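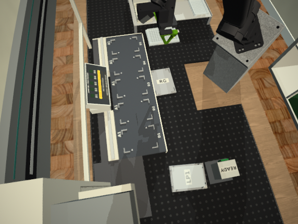

Rongrong Liang reckons I should stop moaning about the allotment waiting list and just grow things on the balcony like everyone else on our floor. She sent me that at six in the morning, with a photo of her beans.

So fine, balcony it is. I'm number 113 on the list for the Doltley plots and last September I was number 116, so at three places a year I'll be digging my first potato when I'm drawing a pension.

The balcony faces north-east. It gets sun until I've finished my toast and then that's your lot. Things I've killed out there so far: basil, more basil, a lemon tree from my aunt, and a mint. A MINT. People warn you about mint taking over the garden and mine lay down and died in a fortnight.

Rongrong says leaves, not fruit. Chard, sorrel, rocket, those frilly lettuces you keep picking at. She also says my pots are too small — I've been using yoghurt tubs with holes poked in the bottom, and apparently the roots go round and round and sulk.

Went to the garden place at Sirkmont on Monday to look at proper troughs. Have you seen what they want for a trough?? Came home with 2 bags of compost and some chard seed, and had to sit on the bags at the bus stop until the 4.15 turned up. The driver asked if I was burying someone.

Issa Ghanem has replied to say he's got a spare wooden crate I can line with an old compost bag, black side in. Issa you are a good man and I'm coming round for it tonight, hide the biscuits.

Update for the chard fans. Crate is in, seeds are in, a pigeon has already been in. I've put forks in the soil with the prongs up, which Hsiu-ying Chien swears by, although it does mean I'm eating dinner with a spoon.

Does anyone know if sorrel minds wind? We're on the corner and it comes round the side of the building like a lorry. I've got an old net curtain I could tie to the railings — might look a bit grim from the street, but the lettuces won't care.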